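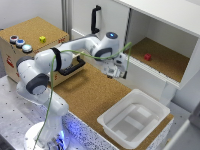 Section 4. Mounting the Judside Wall Cabinet

Read this section in full before drilling. The cabinet must be mounted by two adults. Sellau accepts no liability for damage caused by fixings other than those supplied.

4.1 Marking the wall

1. Check the wall for pipes and electrical wiring with a suitable detector.
2. Draw a level line at the height of the cabinet's lower edge.
3. Hold the Rolitz rail against the wall, 672 mm above the line, and mark the outer holes.

Note: On plasterboard walls, at least one hole must meet a stud. Fixings for hollow walls are not included.

4.2 Hanging the cabinet

4. Drill the marked holes and insert the plugs.
5. Screw the rail to the wall. Do not fully tighten.
6. Check the rail with a spirit level, then tighten all screws.
7. Lift the cabinet onto the rail and lower it until both hooks engage.
8. Turn the safety screws inside the cabinet clockwise until they stop.

CAUTION: Do not release the cabinet until both hooks are engaged. Risk of injury.

4.3 Shelves

Shelf pins may be set at any height, provided all four are level. Spread heavy items evenly. Refer to Section 6 for door adjustment and to Section 9 for replacement part numbers.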